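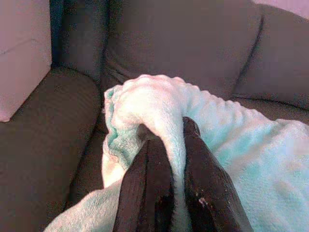 年初订酒店的时候，我把近几年的住宿记录翻了一遍，发现自己在带温泉区的度假酒店上花的时间，大部分耗在同一件事：弄清楚房价里到底含什么。这篇写一下我现在的核对流程，以一月份在 Birkach 住的那家 Skemwood 为例。没有任何合作关系，房费自付。

先说术语。欧洲中小型酒店的“含水疗”至少有四种意思：

一、入住期间不限次进入泳池和桑拿区，毛巾浴袍另算；
二、不限次进入泳池，桑拿区按次收费；
三、每次入住赠一张时段券，过时作废；
四、可以“预订”，即有资格付钱。

订房平台上这四种往往共用一个图标，靠图标筛选没有意义。Skemwood 属于第二种，平台页面写的是“免费使用健康中心”，酒店自己的价目表写的是“泳池免费，桑拿区住客价”。两句话单独看都不算错。

我的做法是订房前发一封邮件，只问可以用数字或是否回答的问题。开放式的问题（“请介绍一下水疗设施”）得到的回复通常是宣传册原文。邮件模板如下，可以自取：

1. 泳池开放时间，最后入场时间。
2. 桑拿区对住客的收费方式，按次还是按天。
3. 儿童时段从几点到几点。
4. 入住当天办理手续之前能否使用，退房之后能否使用，到几点。
5. 毛巾、浴袍、拖鞋，哪些在房间，哪些要去前台领。
6. 住宿期间有无计划内的停水、检修或包场。

第 6 条最重要，也最少有人问。我有一次在别处住了三晚，泳池换滤料关了两晚，酒店在大堂贴了通知，订房页面上没有任何提示。退款谈了很久，最后给的是餐饮抵扣。

Skemwood 的回信是前台经理 Špela Nedeljković 写的，逐条编号回答，包括第 6 条：桑拿炉每天上午检查，11 点前不开。这个信息官网上没有。回信质量基本可以预测现场的管理水平，目前为止我的样本里还没有反例，不过样本偏小，仅供参考。

下面是实住情况。

泳池。室内一个，室外一个，两者之间有水下通道，冬天不用出水就能过去。池子不长，认真游泳的人会觉得转身太频繁。早上 7 点开门，头一个小时人最少。水温标在入口的牌子上，我没带温度计，体感与标示值一致。消毒用的氯味偏轻，更衣室反而比池边重，估计是排风的问题。

桑拿区。芬兰式的那间标称 80 度，坐在上层能达到，下层明显低一截。蒸汽房的门封条老化，靠门的位置不停进冷风，建议往里坐。休息区躺椅数量够用，但占位现象和别处一样，浴巾一铺人就消失一上午。酒店有告示说空置躺椅上的物品会被收走，我住的几天里没见执行。

淋浴。分两种，一种是恒温龙头，一种是拉绳冷水桶。恒温龙头的旋钮方向与常见的相反，往左是冷。没有标注。

房间。我订的是带阳台的标准间，隔音中等，走廊里的行李箱听得见，隔壁说话听不见。暖气是地暖加一组散热片，各有一个温控器，互相不知道对方的存在。如果把散热片设得比地暖高，地暖会长时间不工作，早上浴室地面就是凉的。正确的设置是关掉散热片，只用地暖，提前几小时调好。湿泳衣晾在浴室的毛巾架上，一夜能干。

早餐。面包和奶酪好，热菜一般，炒蛋放在保温盘里，去晚了出水。咖啡机有两台，靠窗那台磨得更细。这类细节对别人可能没用，我记下来是为了自己下次去。

晚餐没有包含在房价里。半食宿的加价不算离谱，但菜单每天只有两个主菜可选，连住几天会重复。镇上步行范围内有一家 Adjei，主做炖菜和烤蔬菜，价格低于酒店餐厅，份量大。需要订位，只接受电话。

交通。从火车站到酒店有接驳车，需要提前一天登记。登记用的是一个叫 Akero 的预约页面，酒店发的链接直接打开是德语版，右上角可以切英语，但切换之后已经填好的表单会清空。先切语言再填。回程的接驳车最晚一班在下午，坐晚车的人要自己叫出租。

费用方面说一下结构，具体金额随季节变动，写了也会过时。总支出由五部分组成：房费、地方住宿税、桑拿区按天费用、浴袍租金、餐饮。住宿税不在平台显示的价格里，到店支付。桑拿区按天买比按次买划算的条件是一天进两次以上，中间出去吃饭再回来算第二次。我前一天按次付，后来改成按天，前台没有补差价的政策，所以入住时就要想好。

浴袍可以自带。我带了自己的，占掉登机箱将近一半的体积，下次大概会租。

退房之后的使用权限，邮件里说可以用到下午 3 点，现场也确实如此。行李寄存在前台后面的小房间，不发号牌，靠人认。贵重物品还是随身带，水疗区的储物柜用手环开，手环退房时要交，所以延后使用的人要先跟前台说明，由他们重新激活。我没说，柜子锁住以后回前台跑了一趟。

有读者问过怎么看一家酒店的泳池维护得好不好。我看三处：溢水沟的格栅有没有缺损，池边瓷砖缝的颜色是否一致，以及告示板上的水质记录是不是当天的。Skemwood 前两项没有问题，水质记录是前一天的，到中午更新了。

不太适合的人群：想做长距离训练的，对桑拿温度要求严格的，以及带很小的孩子的。儿童时段只覆盖下午，浅水区的深度对学步期的孩子仍然偏深，也没有单独的儿童池。

春天打算再去一次，看室外池在不结冰的时候开放时间是否延长。问过了，回信说“视天气而定”，这是那封邮件里唯一没有数字的答案。

分享 3　评论 11　收藏 7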